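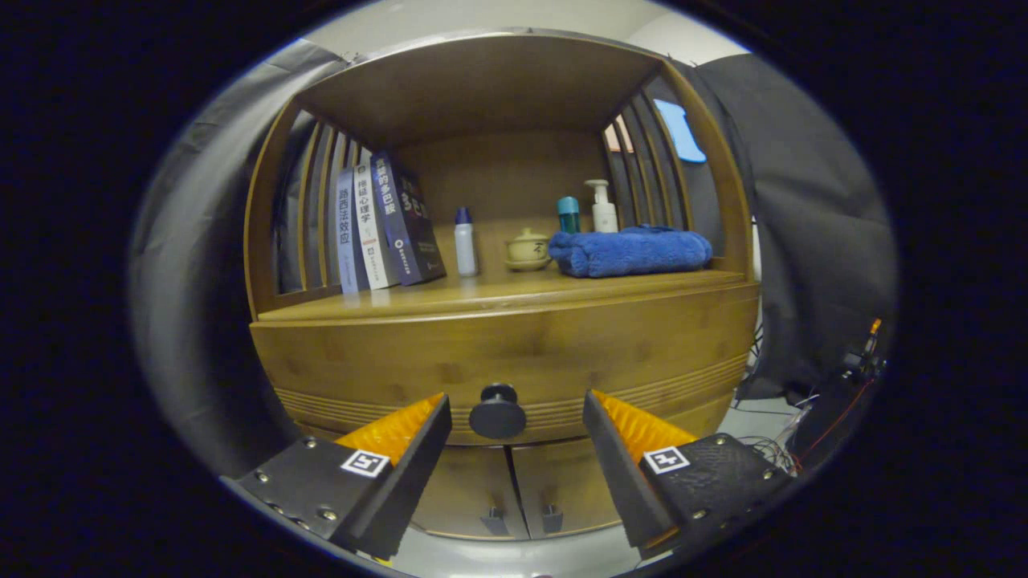
Fig. 4. Bamboo cabinet with books on the upper shelf.

Section 4: Loading and running a thin section on the Akeck heating stage

By this point you should have the stage bolted to the microscope, the water lines connected and the controller talking to the computer. If any of that is still to do, please go back to Section 3 and finish it first, as it is a great nuisance to undo later on.

These steps are for doubly polished wafers of quartz, feldspar or spodumene. Loose grains and cleavage chips are dealt with in Section 5.

1. Turn on the cooling water and leave it running for a few minutes. You ought to see a steady trickle at the outlet, with no spluttering.

2. Switch on the controller and wait for the green lamp. The display will show the room temperature, give or take a degree.

3. Unscrew the lid (a quarter turn to the left is plenty) and lay it upside down on a clean tissue, so the window doesn't get scratched.

4. Pick up your wafer with the blunt tweezers and put it on the silver block, right over the light hole. Pieces wider than the block will tip against the wall, so break them down first. It feels dreadful the first time, I know, but you do get used to it!

5. Close the lid and find a fluid inclusion you like at low power before moving up to the long working distance lens. Make a quick sketch of it and its neighbours. You will be very glad of that sketch when the bubble starts to wander.

6. Set the heating rate to 25 degrees a minute and bring the stage up to 126 °C. Hold it there and let everything settle.

7. Drop the rate to 4 degrees a minute and carry on until the bubble disappears. Write down the temperature, cool a little until the bubble comes back, and do it once more. The two readings should agree closely.

Note: The check wafer supplied by Floltau has one marked inclusion which should lose its bubble at 194 °C. Run it each morning, and again whenever you have had the block out. If your reading has drifted, see "Adjusting the offset" in Section 6.

Note: Pegmatite quartz is often crowded with inclusions of several ages. Stick to one group at a time, and keep a separate page for each.

CAUTION: Never heat the stage with the water turned off. The lens above it will suffer long before the stage does.

CAUTION: Inclusions rich in carbon dioxide can burst with a fair old crack. Keep the lid closed and your eyes at the eyepieces, well away from the side of the stage.

8. When you have finished, let the block come down below 40 °C before you open the lid. Put the wafer back in its envelope and turn the water off last of all.

Spare windows and silver blocks can be ordered from Solosska using the form at the back.

Last revised June 25, 2019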